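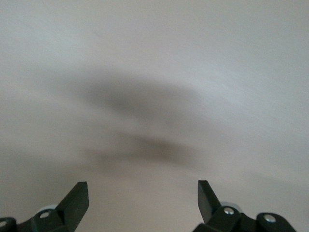 3. Blur and the wrist camera

Our original plan for the Ngui arm was to train on every frame the wrist camera gave us. This was a generous policy, and the network repaid it by learning to reach with great confidence toward smudges.

The trouble comes when the arm swings fast. The fingers move with the camera, so they stay sharp no matter what, while everything past them turns to soup. Our first blur filter scored the whole frame at once, saw two beautifully crisp black fingers and some screw heads, and passed it. We spent most of February admiring how few bad frames we had.

The fix was a mask. We drew the gripper once by hand with the fingers open, once closed, and scored only what was left. A frame had to pass in the masked area or it was dropped from training. We tested this on 100 frames that both of us had labeled separately as usable or hopeless. The old filter agreed with us on 57 of them, a result we could have matched with a coin and a free afternoon. The masked one agreed on 80.

Most of the remaining misses were plain walls. A blank wall in perfect focus and a blank wall at full swing look much the same to an edge detector — and, late in the labeling, to us. We tried adding joint speed from the arm's log as a second check, but the log and the camera clocks drifted apart during long runs, and we ran out of semester before we ran out of drift.

We did not retrain the Burisar grasping model on the filtered set, so we can't say whether cleaner frames make for better grasps. The masks and labels are in the Clisville lab folder, under "old," next to a folder called "old 2" that should be ignored.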